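Rambridge RS-7 Archival Film Splicer, 35mm and 16mm

Item no. 2094
In stock, ships from our Gromeck warehouse
Free shipping on orders over $300

The Rambridge RS-7 is a bench splicer for film archives, labs and projection booths that handle older prints. It makes tape splices and cement splices on the same bed. The pin blocks swap out for 35mm or 16mm film, and both sets come in the box.

Worn and shrunken prints are hard to splice on a standard projection splicer because the perforations no longer line up with the pins. The RS-7 uses short, slightly undersized pins so shrunken film can sit flat without being forced. A side guide holds the edge of the film straight while you cut. If a perforation is torn, the film can be held by the pins on either side of it.

The cutting blade is hinged at the rear and comes down square to the film. A second blade at a slant is included for magnetic soundtrack work. Both blades can be replaced without taking the splicer off the bench.

Using the scraper

For cement splices, the scraper removes emulsion to a set depth. Turn the knob on the right side to change the depth. Start shallow and make a test splice on scrap leader before you work on a print. Cement splices are for acetate film only. Polyester prints need tape.

What's in the box

RS-7 splicer with base plate
35mm pin block (installed)
16mm pin block
Straight blade and slant blade
Scraper assembly
Hex key for the pin blocks
Lint-free cloth
Printed manual

Not included: splicing tape, film cement, light box, rewinds.

Specifications

Film gauges: 35mm, 16mm
Splice types: tape, cement
Base length: 19 inches
Body: cast aluminum, gray enamel
Mounting: four screw holes or rubber feet
Warranty: 7 years on the body, one year on blades

Tape and supplies

The RS-7 takes perforated or unperforated tape. We ship it set up for Mägi perforated polyester tape, sold by the roll. For unperforated tape, install the Rudard punch head (sold separately), which clears the perforations as the lever comes down. The punch head fits all RS-7 units and earlier Rambridge models with the two-screw bridge.

Care

Brush out the bed after every reel. Wipe the pins with isopropyl alcohol at the end of the day and let them dry before closing the lid. Cement that has hardened on the bed can be lifted with a plastic scraper. Do not use a metal one. Blades last for almost 300 cuts on polyester and a good deal longer on acetate. A dull blade leaves a ragged edge that can catch in a scanner gate. 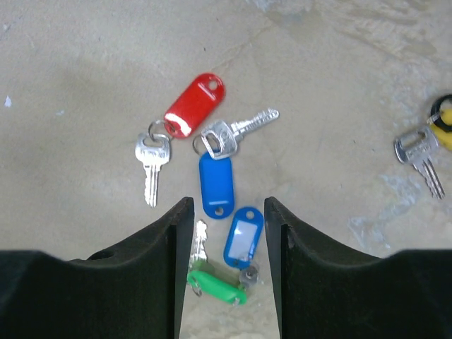
Will the splices go through a film scanner?
Tape splices made with fresh polyester tape pass through most sprocketless and pin-registered scanners. Tape both sides of the film and trim any overhang at the edges. Check with the scanner manufacturer before running cement splices through a pin-registered gate.

Returns and service

Unused splicers can be returned within 19 days in the original carton. Opened tape and cement can't be returned. For blade sharpening, send the blades only and keep the splicer. The service bench is closed for the first half of July, and blades that arrive then are handled in the order received.

Related items

Mägi perforated splicing tape, 35mm
Mägi perforated splicing tape, 16mm
Rudard punch head for RS-7
Rambridge replacement blade set
Rambridge bench rewinds, pair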